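4.2 Who stayed, and why I asked

I should say up front that I married into Pretdale, so I'm not a neutral party. My father-in-law drew a paycheck from the Kopecký foundry until it closed, and half of what I know about the town I first heard over his Sunday soup (he'd want me to mention the soup). When Vesela Kos and I started knocking on doors in January, people already knew whose son-in-law I was, and that got me into kitchens a stranger would've had to wait for!

We talked to 62 households on the river side of town. The foundry had 834 people on its books in its last full year, and I went in expecting that most of the families we met would be itching to leave. They weren't. The house was paid off, or a sister lived two streets over, or the fishing was good, and that was pretty much the end of the discussion. Border traffic came up far more than I'd planned for – folks cross the bridge for groceries and dentists the way I'd walk to a corner store.

Figure 3. At the table. 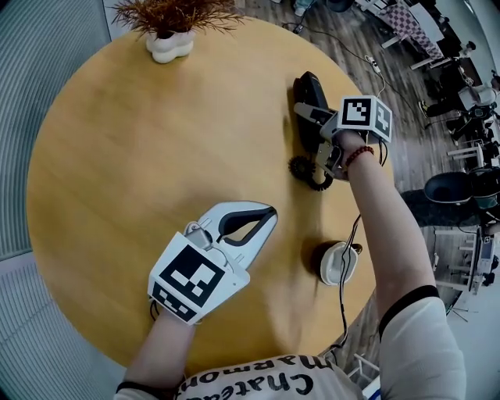 Vesela thinks I'm too soft on the "staying is easy" answers, and she may be right. A paid-off house in Pretdale won't buy you much of anything somewhere else, so staying can be a choice and a trap both at once. We went back to 20 of the households to ask about exactly that, and the talk got a good deal more prickly. One man told me he'd turned down a job at Tallix, 200 miles south, and then spent an hour explaining why he hadn't really wanted it. I've left his interview out of the tables in Section 5, at his request, but I kept thinking of it while I wrote them up.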